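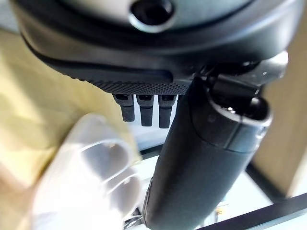 Wrist view, left at default exposure. Finger and joint in focus, white object at left very near and blurred.

Hirnlow Forum > Practice and safety > House rules for shelf work with a two-arm humanoid

hertta_eskola
Topic starter

Hello all. I am writing the house rules for our room at Lindqvist, and I would like to have comments before I print them. The task is footwear on a rack: the robot must pick up slippers, put them in pairs and leave a shelf tidy. We have now nearly 2,000 recorded attempts, and the rules we use were never written in one place. Every operator learned them from the operator before, so they are a little different for each person.

My first draft had 17 rules. Our new operator read it and could remember four. So I cut it down, and the short form is in this thread. The points I am least sure of are the cables, the distance for people, and what we should demand from the wrist cameras.

English is not my first language, so please tell me also if some rule can be understood in two ways. That is maybe the most important comment I can get.

The rack, with the white pair on the upper shelf and the pink ones below. The cables on the carpet at the right are what rule 2 is about.

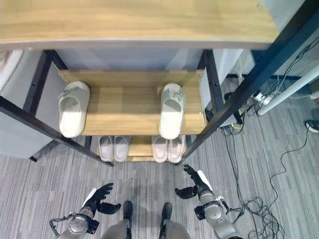

Draft rules, short form

1. Before arms are enabled, the operator says "arms on" aloud and waits for an answer from each person in the room.

2. No cable may lie on the floor between the robot's feet and the rack, or on the side where a person walks in. Power strips stay behind the line of the rack.

3. Nobody comes nearer than 60 cm to either hand while the arms are enabled. To move a slipper by hand, disable first.

4. A hand that enters a shelf goes in through free space and comes out the same way. It does not go out over another pair.

5. The start position of the slippers is taken from the reset sheet. The operator does not invent it.

6. If a slipper falls on the floor, the attempt is ended and marked. It is not repaired during recording.

7. Wrist and head views are checked at the start of each block.

mboateng

Thank you for sharing this. I have a problem with rule 3. You measure from the hand, but the hand moves. If I stand at 62 cm and the arm extends, I am inside without having done anything wrong. Measure from the full reach of the arm and mark it with tape on the carpet. Then the rule is about a line I can see with my eyes.

Rule 2 I like, but look at your own rack picture. The black cables spread out on the right side and go down toward the lower corner. Is that a side where a person walks in? If yes, you break your rule today.

hertta_eskola

Mansa, you are right about the reach. I will change it to tape, and 60 cm will be the margin outside the full reach.

About the right side: yes, people come from there. I wrote the rule with that corner in my mind, and it is not yet in order. I have asked for a cable channel. In May we will have the carpet tiles up anyway for another reason.

blazena.h

I disagree with rule 6, and I would like to explain it carefully.

If you always end the attempt when something falls, you will have no material where the robot recovers. Then it meets a fallen slipper one day and has nothing to use. At Sallura we keep these attempts and give them a second mark, "recovered". The rule there is that the operator may try to recover one time. After this the attempt is ended.

I know it makes the marking slower. We had complaints about that also.

HanneL

I am on Hertta's side here. A recovery by a tired operator is often a bad recovery. You see the hand go in fast, at a strange angle, and it touches the shelf. I would accept "one time" only if the operator must first bring both hands back to the rest pose. Without the rest pose I would say no.

blazena.h

Rest pose first is acceptable for me. But then please write what the rest pose is. "Hands back" is different for each operator.

elli_nurmi

Question on rule 4. What is "free space" when the pairs are close together? I would want a minimum gap on the reset sheet. On a low shelf I prefer to enter in the middle, between the pairs, with one hand only. The other hand stays up and away until the first one is out. If both hands go in together I can't judge the thumb any more, it disappears behind the strap of a slipper.

hertta_eskola

Elli, this is how we try to do it too. I looked for a moment that shows the entry, from the head camera:

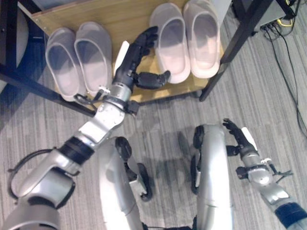 Left hand in the gap between the two pairs, thumb beside the pinkish pair. Right hand up, outside the shelf.

The thumb is the part I watch. From the head view it is hovering next to the slipper, but I can't say from this view how high it is. My proposal for rule 4 is therefore:

"One hand enters at a time. The operator checks the thumb before the fingers close."

mboateng

Better. I would put "checks the thumb" as its own rule. People read the first sentence of a rule and skip the second. I do it myself.

HanneL

And rule 7? "Checked" for what? In your first picture the finger covers a very large part of the view. For me this is normal with a wrist camera, but a new person could think the camera is mounted wrong, or could not notice when it really has moved. Print one reference view for each wrist and hang it beside the screen. The check is then to compare with the print. In the Fevow notes there is a template for this, on page 3 I believe.

elli_nurmi

+1 for the printed view. We also wipe the lens at every block, but I don't know if this must be a rule.

hertta_eskola

I will write the wiping on the reset sheet and leave it out of the rules.

Changes so far: tape line at full reach plus 60 cm (rule 3), one hand at a time (rule 4), thumb check as a separate rule, minimum gap on the reset sheet, reference prints for the wrist views (rule 7). Rule 6 I leave open. Blažena, could you send me the text you use for the "recovered" mark? I would like to see how you define the moment when the recovery begins.

blazena.h

I will send it tomorrow morning. It is in Czech, so give me some time for the translation. The beginning is defined as the moment when the hand leaves the rest pose, but two of our operators still argue about it.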